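6.4 Tilted view and stalls in the Flendano simulator

Arkside's release notes call this fault "resolved". Treat that with some doubt. It came back on our build in September, and the log still shows code 433 when the base stalls in a narrow passage.

Before you start, note the build number. The steps below were checked on build 1153 only.

1. Pause the run. Do not press Reset yet — it wipes the contact log.
2. Open the Tultitz house scene and switch to the head view.
3. Compare the horizon with the floor edges. If they disagree, save the view.
4. Switch to each wrist view in turn and check that the fingers are open and empty. 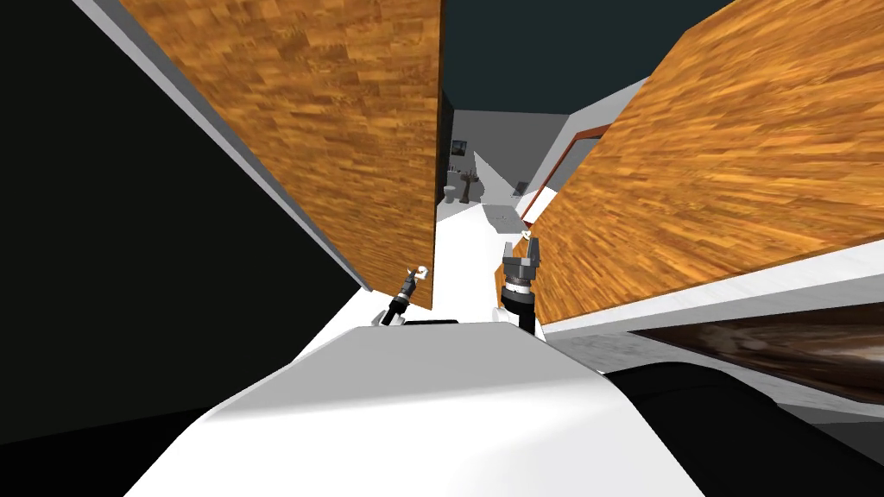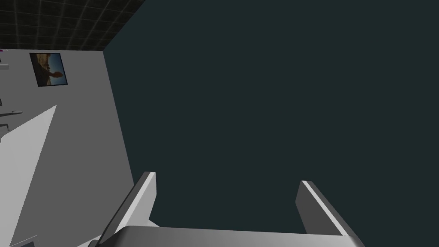
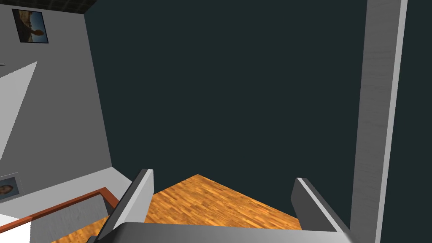

Fig. 6.4: Simulated views inside the house. Both grippers are in sight in the first; the second and third each show one gripper with its fingers open.

5. Export the contact log and look for code 433.
6. Set the base speed limit to 4 per cent and back the robot out by hand.
7. Turn the base 90 degrees and try the passage again.

Note: The status light may stay green throughout. It reports that the software is running and tells you very little about the robot.

CAUTION: Never copy a path from the simulator to a real Lévesque arm after this fault, even if the second try goes through. A clean repeat does not prove the path is safe.

If code 433 returns, stop and send the log to support with the saved views.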